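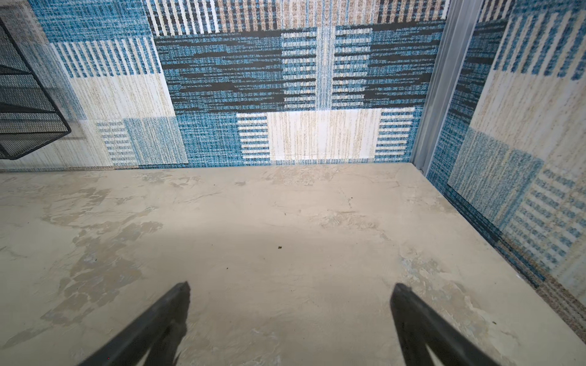

Speaker notes: Floors, corners and crumbs
Jondska spring prep session, 29 January 2024
Slot: 30 minutes with questions

Slide 1. Opening

Good morning. I look after the finishing side at Doltomer, so my job starts when everybody else has packed up. My subject today is the last bit of a floor, the part along the walls and in the corners.

Hands up if you sweep your own floors at work. (Wait.) Keep them up if you did it this week.

Slide 2. Why a pale stone-look floor is hard

Beige and cream with grey mottling is the finish we get asked about most. It has veins in it and it has darker cloudy areas. People buy it thinking it hides dirt. It hides some dirt. Dust goes unseen for days. A dark crumb in the cream part shows from the doorway, and the same crumb in a gray patch can sit there for a week.

Point to make slowly: you can't tell a vein from a hair when you're standing up. Get down low and look across the floor toward the light.

Second point: don't scrub the gray areas before you know what they are. At the Clillonano job we had a person work on one patch for most of a morning. It was the pattern. Wipe once with a damp white cloth, look at the cloth, then decide.

Slide 3. The corner

Go back to the opening picture here. Leave it up.

There is a straight edge along the back, then the side edge coming in to meet it. The middle of the floor is bright and the corners are dimmer. Most rooms are like this. We clean where we can see, so the middle gets done twice and the corner gets done once.

Ask the room to find the specks. They are tiny. Someone usually gets the one near the center first. The one toward the back wall takes longer. Give them a minute, don't help.

Slide 4. Order of work

Walls first, floor second. With a woven or patchwork wall covering this matters more than with paint, as texture holds lint and it comes down when you brush it. Soft brush, top to bottom, no water until you have read the label.

Then the edges, dry. Then the corner, dry, with a small brush pulled toward you. Then the open floor. Damp cloth last.

If you vacuum, use the brush head. Hard plastic leaves marks on some finishes — I have paid for one of those.

Slide 5. The Lu trial

Keep this short. We did 80 rooms the old way and 80 rooms edges first. Same crew, same tools. The call-backs went down. The time per room stayed the same once people got used to it. I don't have a good figure for the first two weeks, so don't offer one.

If asked about cost: the small brushes were 200 dollars for the whole crew. The budget for the trial was 4000 and we did not spend all of it.

Slide 6. What to try

Pick one room. Do the edges first for the rest of January. Check it from low down, with a lamp on the floor if the window is no use.

Write down where the crumbs are when you find them. In our rooms it was mostly the same spots each time — by the back wall and just inside the door.

Questions

Likely ones: robot vacuums (fine for the middle, check the corners after), steam (ask the floor maker), how often (depends who eats in there).

Handout is by the exit. Lamp and brushes are on the side table, please put them back.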